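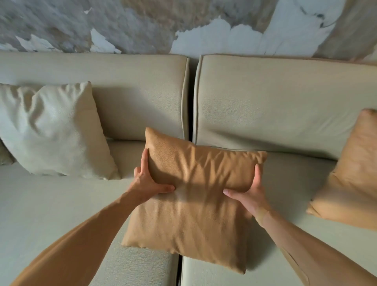 Photo: Drundent / Osholm showroom

January 2020 - We've been itching to share this one! I run the Osholm showroom for Drundent, and our new lounge corner is finally open to visitors. I picked the pale beige leather sofa myself, piped seams and all, and I wanted it against that flaking plaster wall because the two look so good together. Smooth leather, rough wall - I could sit and stare at it all day.

Then come the cushions. We stock 12 throw pillow styles (the big cream-white ones are my favourite) and every one of them is out for you to squash, swap and pile up as you like. The first 300 visitors get 20 per cent off any two pillows, and we're open until late all month. Do come and say hello!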